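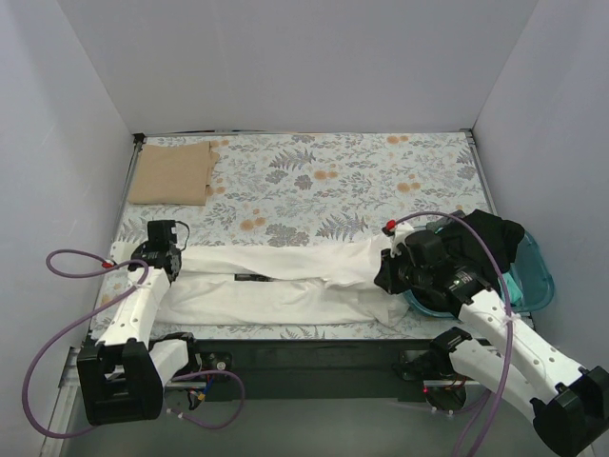 Floral tablecloth, off-white ground with gray leaves and small orange flowers

Lirnenon Table Linen, Fern and Blossom
Item no. 1049

Our Fern and Blossom cloth is sewn in the Tristville workshop from a cotton and linen mix of medium weight. It falls well at the corners and does not slide much on a smooth table top. The hem is 2 cm wide and stitched double on all sides.

Please measure your table before you order. We advise to add 15 cm on each side for the overhang. Other lengths we can cut on request, and this takes 10 working days.

Care: wash at 40 degrees with similar colors, without bleach. Iron from the back side while the cloth is still a little damp. At the first wash it can shrink slightly, this is already considered in our sizes.

Matching napkins are sold in sets of six. Fabric samples are free of charge, only the postage is to be paid.

Questions about sizes: Vasanthi Lobo, order desk
Next delivery to the Bustdale shop: 28th July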